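Home | Battle Reports | Faction Notes | House Rules | Archive | Contact

The management of this blog wishes to inform its readers of a change to the rules of the Maltutmont campaign, effective from the February round. Following representations from Miklós Balogh, the river crossing at Soltden will no longer count as difficult terrain for mounted crews.
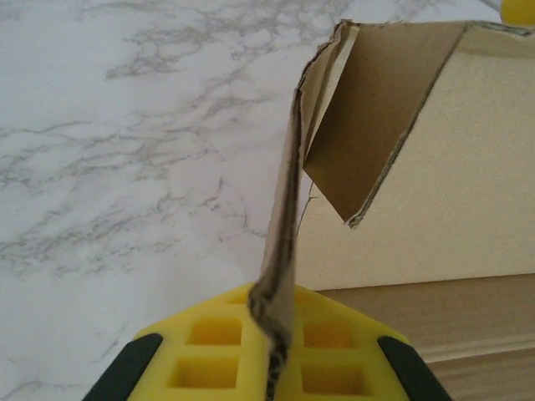

Yellow, with black pads on either side.

The previous ruling had stood for two seasons and favored the Zundier warband to a degree that the final standings made plain. Anikó Antal finished on 202 points with it, and she has accepted the amendment with good grace – subject to a review at midseason.
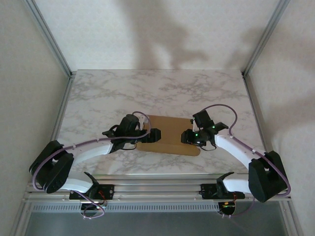 Players are further reminded that a crew may hire no more than two mercenaries per game. The Shojaei scouts count toward this limit even when they enter play through a scenario card. Any list submitted in breach of the rule will be returned for correction. 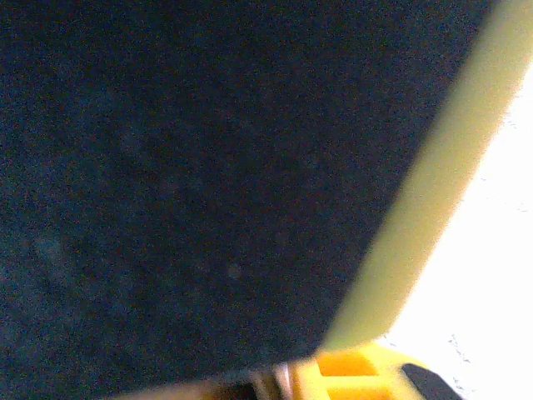 Objections to the Soltden amendment may be lodged in the comments until the first game of the round begins. Objections concerning dice will not be heard.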